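手で教える仕事、その後

前回、遠隔操作のほうの話を書いたら、手持ちグリッパーのほうはどうなのかというコメントをもらった。返信欄に書くには長くなったので記事にする。機材の設定やデータの形式の話はほとんど出てこない。手を動かす側の話だけである。

6月から、課題が「お菓子の仕分け」に変わった。トレーに入った個包装のお菓子を一つずつつまんで外に出す。あるいは外にあるものをトレーに戻す。一回の実演は、両手にグリッパーを持って開始の合図を入れ、指定されたものを動かし、手を止めて終了の合図を入れるところまで。これを繰り返す。

その前は布をたたむ課題だった。布は形が毎回変わるので難しいと言われていたし、自分でもそう思っていた。お菓子に変わると聞いたときは楽になると思った。最初の日の成功は28回中18回だった。布のときの最初の日より悪い。

失敗の中身はだいたい決まっている。

一つ目は、包装の端だけをつかんでしまうもの。個包装の袋は両端がぎざぎざに圧着されていて、そこが一番つまみやすそうに見える。実際、人間の指なら端をつまんで持ち上げる。グリッパーで同じことをすると、持ち上がるところまではいいが、中身の重さで袋がくるりと回って、置くときに向きが決まらない。向きはどうでもいいという指示の回もあるが、向きを揃える回ではやり直しになる。

二つ目は、隣のものが一緒についてくるもの。袋と袋が重なっているところに爪を入れると、下の袋の端も一緒に挟んでいることがある。手には何の感触もない。持ち上げてから気づく。

三つ目は、つかんだつもりで空だったもの。これが一番多い。爪の先が袋の表面を滑って、閉じたときには何も挟まっていない。素手なら滑った瞬間に指が勝手に追いかける。グリッパー越しだと、握りの固さが少し違うだけで、目で見て確かめるしかない。

この三つのうち、空つかみは慣れでかなり減った。腕の高さを先に決めて、それから開いた爪を下ろし、止まってから閉じる。動かしながら閉じない。書けばこれだけのことなのだが、急いでいると必ず動かしながら閉じている。

チームの指導役はSunita Chauhanさんという人で、Flornmontの現場から移ってきた。口数は多くない。最初の週に言われたことをノートに書き写してあるので、そのまま載せておく。

・開くときは左右同じだけ開く。
・目標の真上で一度止まる。
・使わないほうの手も見える位置に置いておく。
・失敗したら、失敗したまま最後までやる。勝手にやり直さない。
・飽きたら言う。

四番目は、最初かなり抵抗があった。落としたらすぐ拾い直したくなる。拾い直した実演にも使い道はあるらしいのだが、それは「拾い直しの回」として別に録ることになっていて、普通の回に混ざると後で仕分ける人が困る。落としたら一度手を止め、決められた待機の位置に戻して終了の合図を入れる。記録用紙には落下と書く。それで次に行く。

五番目は冗談だと思っていたが、本気だった。飽きた人の実演は見ればわかると言われた。軌道が短くなって、角を丸めるように手が動くのだそうだ。自分の録画を並べて見せてもらったら、午前の最後のほうは確かにそうなっていた。

両手の使い方についても少し書いておく。

お菓子の課題は片手でもできる。一つつまんで動かすだけなら右だけでいい。ただ、課題の指示書には「必要に応じて両手」とあって、この「必要に応じて」の判断が人によってかなり違う。私は最初、左をほとんど使わなかった。同じ組の人は、左で周りを押さえてから右で取っていた。どちらも成功にはなる。

Chauhanさんに聞いたら、両方あっていいが一つの回の中で方針を変えないでほしいという返事だった。途中まで片手で、面倒なものが来たときだけ急に左を出すと、学習する側から見ると何がきっかけだったのかわからない。それ以来、始める前に「この回は押さえる」「この回は押さえない」と決めて、記録用紙の端に小さく書くようにしている。

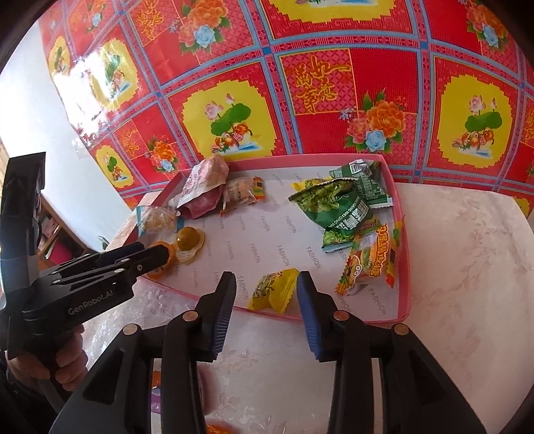
押さえる回で気をつけるのは、押さえる力だ。左を強く当てると、袋の中身が割れる。米菓や焼き菓子は特に弱い。割れると袋の形が変わるので、次の回から別のものとして扱うことになり、記録用紙の品目欄を書き直す必要がある。割らないようにすると今度は当て方が弱すぎて、右で引いたときに押さえたはずの袋がずれる。豆の袋はその点で扱いやすい。中で粒が動いて、爪の形に合ってくれる。

透明な袋は見づらい。自分の目で見ている分にはまだいいが、後で録画を確認すると、どこが袋の端なのか自分でもわからないことがある。照明が反射していればなおさらだ。これは実演する側ではどうしようもないので、気になったときは備考に書いておく。

配置についても細かい決まりがある。一回終わるごとに中身を混ぜるのだが、この混ぜ方が意外と難しい。人間は混ぜたつもりでも、大きいものを奥に、小さいものを手前に置く癖がある。大きい袋を奥に立てかけるのも癖だ。うちの組では途中から、配置する人と実演する人を分けるようにした。自分が取りやすいように置いてしまうのを防ぐためである。分けてからは成功率が少し下がったが、それでいいと言われた。

遠隔操作と比べてどうか、という質問にも答えておく。

前の職場のCekauでは、離れた席でコントローラーを握り、画面を見ながら実機の腕を動かしていた。腕は重くて遅い。自分が手を動かしてから腕が動くまでにわずかな遅れがあって、慣れるまでは必ず行き過ぎる。肩も凝る。良いところは、腕にできないことは最初からできないという点だった。無理な角度に入れようとすれば腕が止まる。録れたものはすべて、その腕が実際にできた動きである。

手持ちのほうは、自分の腕で動かすので速いし、遅れもない。一日に録れる回数が全然違う。Cekauにいた頃は調子のいい日で一日46回が私の最高だったが、今は午前だけでそれを超える日がある。その代わり、人間の肩と肘でしかできない動きが簡単に混ざる。手首を大きくひねるとか、体ごと回り込むとか。あとでその実演を腕で再生しようとしたときに届かない、という話は何度も聞いた。だから手持ちのときは、立つ位置を床の印に合わせて、足は動かさない。肘も体から離しすぎない。窮屈な姿勢のほうが良い実演になることが多い。

疲れ方も違う。遠隔操作は目と肩、手持ちは手首と親指の付け根に来る。グリッパーは最初の一時間は軽い。昼を過ぎると、持ち上げている左のほうから下がってくる。使わないほうの手を見える位置に置いておく、という先ほどの決まりは、地味に一番きつい。私は休憩のたびに手首を湯で温めている。Desjardinsという名前の付いたストレッチの紙が休憩室に貼ってあって、誰が貼ったのかは知らないが、三番目の手のひらを壁に当てるやつはよく効いた。

どちらが好きかと聞かれれば、今は手持ちのほうだ。ただ、両方やってからのほうがいいとは思う。遠隔操作で腕の遅さと狭さを体で覚えていると、手持ちのときに「これは腕ではできないな」という勘が働く。先に手持ちだけをやった人の実演は、きれいで速いが、ときどき腕では真似のできない近道をしている。

今週の数字も書いておく。指定がランダムで、向きを揃え、押さえない、という一番面倒な条件の回をやった。28回のうち、やり直し扱いになったのが9回。内訳をつけていなかったのは失敗だった。感覚では空つかみはほとんどなくて、向きが大半である。やはり端をつまんでしまう。袋の真ん中をつまめばいいのはわかっているのだが、真ん中は膨らんでいて、爪を広めに開いて深く下ろさないといけない。隣の袋に触れるのが嫌で、つい端に行く。

対策として試しているのは、爪を袋の長い向きに対して横から入れることだ。奥行き方向に寝ている袋なら、左右から挟めばちょうど真ん中に来る。横向きに寝ている袋だと手首を回す必要があって、ここで肘が上がる。肘が上がると後で腕が届かなくなるかもしれない。なので、横向きの袋が指定された場合だけは手首を半分だけ回し、斜めに挟んでいる。これが良いのかどうかは、再生してもらうまでわからない。来週、Clulliaのほうで一部を実機に流すそうなので、結果を教えてもらえたらまた書く。

質問にあった細かいことをいくつか。

手袋はしていない。滑る気がして一度試したが、引き金の戻りがわかりにくくなってやめた。

袖は長いままだと握りに引っかかることがある。私は一つ折っているが、折っていない人のほうが多い。

お菓子は食べられるのか。課題で使っているものは食べない。何百回も挟まれた袋は、中身が粉になっているものもある。未開封で形のいいものは次の課題に回す。休憩室には別に菓子の箱があり、そちらは自由に取っていい。ただ、一日中つまんだあとに素手で同じような袋を開けるのは妙な感じがする。先日、家で煎餅の袋を取ろうとして、真上で一度手を止めていた。

研修は要るか。手持ちのほうは半日で持ち方と合図を覚えて、その日の午後から録り始めた。最初の数日の分は練習扱いで、使われるかどうかは知らされない。遠隔操作のほうはもっと長かった。

次の課題は容器のふたの開け閉めになると聞いている。押さえる側の手がやっと主役になるので、左手首の準備だけはしておくつもりだ。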